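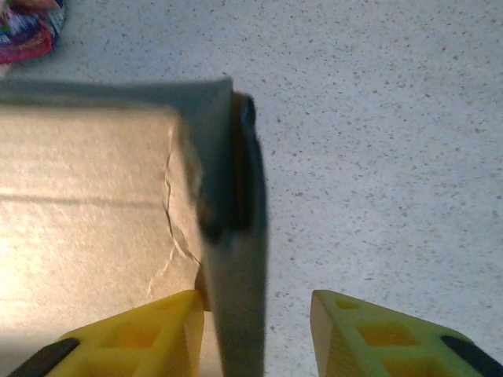

Nesex Moves Small-Parcel Packing to Plernside, Drops Plastic Void Fill

PLERNSIDE, November 10, 2019 - Nesex, the mail-order supplier of household repair parts, has moved all of its small-parcel packing from Drurkholm to a new building in Plernside. The company has also stopped using plastic air pillows and foam chips in orders packed at the site. Parcels now go out in corrugated cardboard boxes with crumpled paper as filler and paper tape on the seams.

The Plernside building has 4000 square meters of floor space on one level. It replaces two older halls in Drurkholm that Nesex had rented separately and that stood on opposite sides of a public road. Stock often had to be driven across that road before an order could be completed. The Drurkholm halls will be handed back to their owner in June.

"We were packing hinges in one hall and the screws for them in the other," said Mieke Dierckx, managing director of Nesex. "Customers got two parcels for one order and wrote to ask why. Now the whole order is picked in one place and goes into one box."

Change to packaging

Nesex began testing paper-based packing on orders of door and window fittings. These are heavy for their size and tend to shift in transit, and they accounted for most of the damage claims the company received. The packing team tried several board grades and filler papers before choosing a double-wall box for fittings and a single-wall box for lighter goods such as seals, knobs and cabinet feet.

The boxes are made by Bakker, a family-owned board converter that has supplied Nesex with shipping cartons for several years. Bakker now cuts them in four sizes instead of the eleven that Nesex used to keep in stock. Having fewer sizes takes up less shelf space, but some small orders will arrive in a box with more paper in it than before. Nesex is working with Bakker on a flat mailer for those orders.

"Double-wall board handles weight well, but it does not like being folded twice in the same place," said Jasper Desmet, who runs sales at Bakker. "A lot of our talks with Nesex were about where the score lines go and how the flat blanks are stacked on the pallet."

Boxes that are scuffed or creased on the outside will still be used if the corners and seams are sound. The company used to throw these out. Packers at Plernside check the corners and the bottom seam before filling a box, and any box that fails goes into the on-site baler with other waste board.

Returns

Customers who send goods back can reuse the box their order came in. A return label is printed on the back of the packing slip, and the old label can be covered or torn off. Returned boxes in good shape will be used again for transfers between the warehouse and the company's trade counters. They will not be used for new customer orders.

Customers are asked to recycle any boxes they do not need. The paper tape can stay on. Large boxes should be flattened first, and boxes stained with oil or sealant should go in household trash.

Jobs and transport

The Plernside site opens with 985 storage bays and room to add more along the north wall. All permanent warehouse staff from Drurkholm were offered jobs at the new site, and most have accepted. A company bus will run between the Drurkholm station and Plernside at the start and end of each shift. Định Lương, who led the day shift at Drurkholm, has been named site manager.

"The first weeks were slow while people learned where things were," Lương said. "We changed the order of the aisles once already, after the pickers told us the heavy items were too far from the packing tables. I expect we will change it again."

Trucks will use the east gate on the ring road. Following talks with residents, Nesex has agreed that no deliveries will be taken at night. Neighbors with questions about traffic or noise can contact Ilse Van Acker in the site office.

Ordering during the move

Prices and delivery charges have not changed. Orders placed before 2 p.m. on working days will ship the same day, as before. A small number of slow-selling parts are still being moved and are marked "allow extra time" on the order page.

The postal address for returns is now the Plernside site. Parcels sent to Drurkholm will be forwarded until the halls are handed back.

About Nesex

Nesex sells replacement parts for doors, windows, kitchens and furniture to private customers and the building trade, by mail order and through its own trade counters.

Press contact

Roos De Graaf, Communications, Nesex, Plernside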